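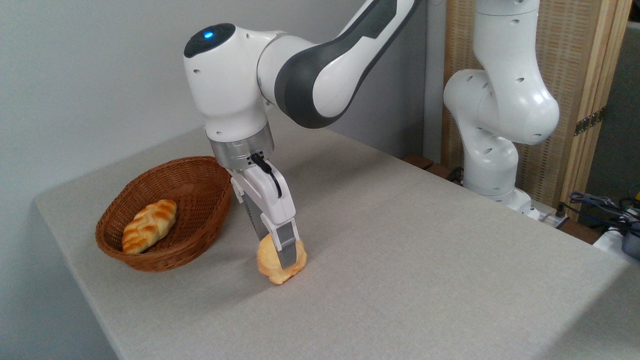 Photo: Sarita Pathak

Bread update. The braided loaf has the wicker basket to itself. The little roll is out on the tablecloth with the toasted patches of something that knew my oven runs hot on one side.

Same dough for both, by the way. I braided until I ran out of patience and then I made a lump.

Recipe wanted 44 minutes. I gave the braid 46 while I looked for the other oven mitt. There is no other oven mitt.

The basket came from a yard sale in Hirnemstead, 2 bucks, reddish-brown, thick rolled rim. I have spent more than that on parking to buy yeast.

My aunt says a braided loaf should lie straight in its basket. Mine is on the diagonal. It's an oval basket and a long loaf, Auntie, take it up with geometry.

Yes, the gray cloth is wrinkled. I own an iron. It lives in Huvulow with my ex.

Several of you want the recipe for the roll. See post two, "lump."

Next week: rye. I tried rye in January and we used it to hold the back door open until spring.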